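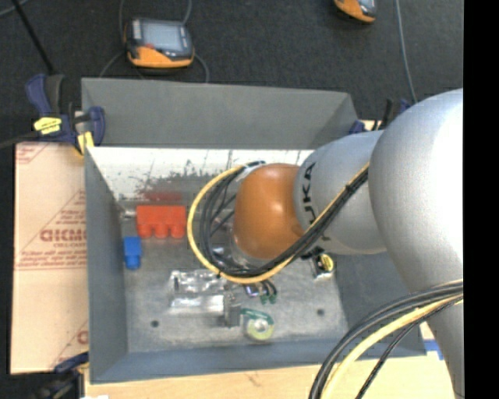
05/09/2018

Second pass through the cell rules with Rakiya Ogundipe, this time with the Firidell draft open next to the risk assessment. Left to do after today: sections four and six.

Section two, clamping. The draft says "fixture secured" and leaves it there. Too vague to audit. Changed to: bin clamped at the edge on at least two sides, clamps checked by hand before drives are enabled. Rakiya wants the check signed per shift. I would sign per setup - a shift can have five setups in it. Went with setup.

Section three, cables. The dress pack loops over the wrist in a wide arc and hangs over the bin when the arm reaches in. The draft only asks for "adequate slack." Rewrote it so that the wrist is turned through its full programmed range at low speed, with one person watching the loop and one holding the pendant, before any automatic run. The Juverell sheet has a similar clause, but it assumes a pedestal mount and a bin at waist height. Ours sits on the floor, so reach and posture are different and the clause can't be copied over.

Pendant goes back on its hook with the lead coiled. Added to the end-of-day list.

Speed for manual teaching stays at the reduced limit. The Jacquet file had 475 mm/s in one table and 300 in the text. Marked the table as an error and kept 300 until I get a written answer.

Mixed parts: bricks, clear plastic and a bracket in one bin are fine for trials, but the log must list the contents before each run. Otherwise a failed pick can't be compared with anything. Run 916 has no list and is out of the report.

Otatlow wants the revised text in November. Sections four and six tomorrow, starting with reset after a stop.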